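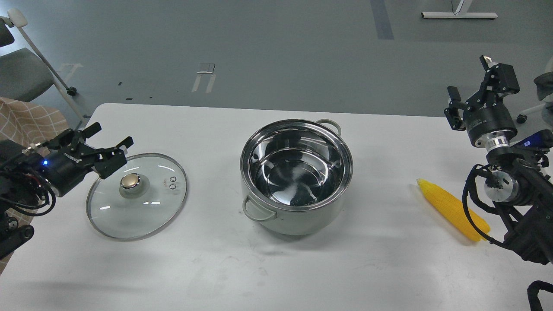 Jelero sync stopped again overnight, Tuesday, August 12, 2025. Source catalog has 2,077 items, storefront shows 1,821. No error in the log, job says Complete. Tried clearing the cache, no change. Worst hit is kitchen spares – a search for a glass lid with a steel rim and two steam vents gives zero results, and customers type exactly that. Same search in the Clatgate admin finds it fine. So the data is there, just not getting to the shop side.

Status codes all 200. Ran the job 4 times, same count every time. Didnt touch the field mapping. Last change on our end was the price update in December and that went thru clean.
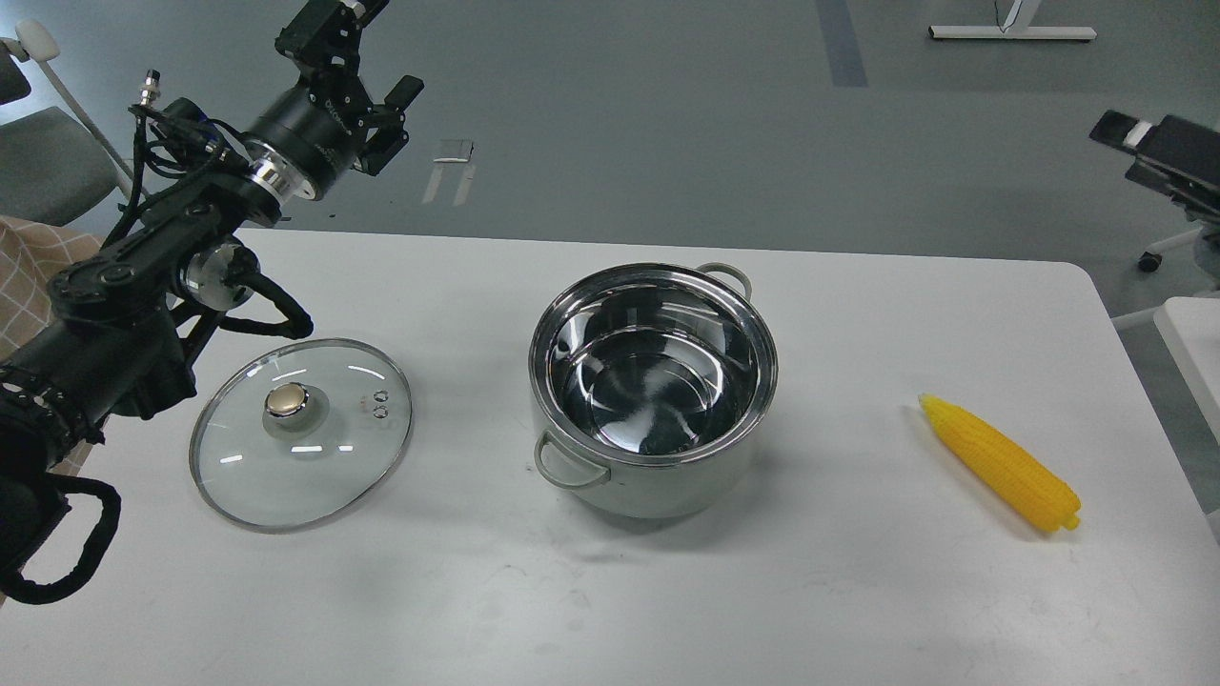 Droder support replied that a Complete status only means the file was received, and asked whether any of the missing items have a blank parent category. They also want the raw export and not the one opened and re-saved in a spreadsheet.

Checked. Yes – every missing item has a blank parent. Leinonen feed drops that column when the category name has a comma in it. "Pots, pans and lids" has a comma. Great.

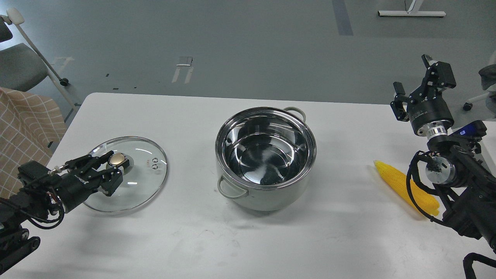

Renamed to "Pots pans and lids" in the feed, re-ran only that category. Items showing up again, search works. Doing the rest of the comma ones tonight after the orders batch. Raw export attached for Droder anyway.

Please leave ticket open. Still want a warning when the counts dont match.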